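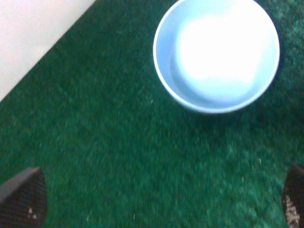

Gastora Adds Light Blue Bowl to Its Everyday Tableware

Last updated: 23 April 2023

Gastora today announced a light blue round bowl, the newest piece in its Sadum tableware line. The bowl is shallow and wide, with a smooth profile and a thin rim. It is meant for salads, fruit, snacks and shared side dishes.

The Sadum line began as a small set of plates sold to cafes and guest houses. Gastora opened it to home customers last year, and a wide bowl was the item most often requested by buyers who already owned the plates. The company tried several shapes before settling on a low one that is easy to reach into from any side of the table.

A first run of 2,000 bowls has been made. They will be sold singly and in boxes of 2, with cases of 24 available to restaurants and other trade buyers. Customers who own Sadum plates can get up to 20 percent off the boxed pair during the opening weeks of sale.

Vestis, the home goods chain, will carry the bowl in all of its stores. Chantharasri will handle trade orders and can send samples to buyers on request. Returns and replacements follow the same terms as the rest of the line.

A second color is planned for September. Gastora will announce it, along with prices for a matching serving plate, closer to that time.

Stores that want to stock the bowl should contact the Gastora sales office or their usual Chantharasri representative.

This site uses cookies to remember your settings. By continuing to browse, you agree to our use of cookies.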